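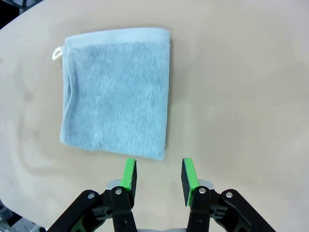 Zelach Teaching Kit — leader handle, gripper and wrist camera

I've been teaching arms by hand for years, and this is the kit I wish I'd had when I started! You hold the leader handle, the follower copies you, and every move gets saved along with the view from the wrist. I do most of my own practice with washcloths and small towels (soft stuff is where you learn how good your controls really are), and the padded fingers let me come in low at a hem without jabbing the table.

My advice for cloth: start with the jaws wide open, line up on an edge, and go slower than feels natural.
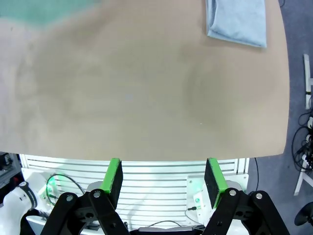 Then back off and do it again from a different starting spot. My first decent folding set took 77 demos, and I redid plenty of them — mostly my own shaky hands.

In the box: leader handle, two-finger gripper, spare pads, wrist camera, cables. Fits Adeck and Manurung arms. The arm itself is sold separately.

Price: $1575
Spare pads: $90 a set
Ships from our Plutusari shop

Questions about mounting? Ask for me, Darmawan Nair.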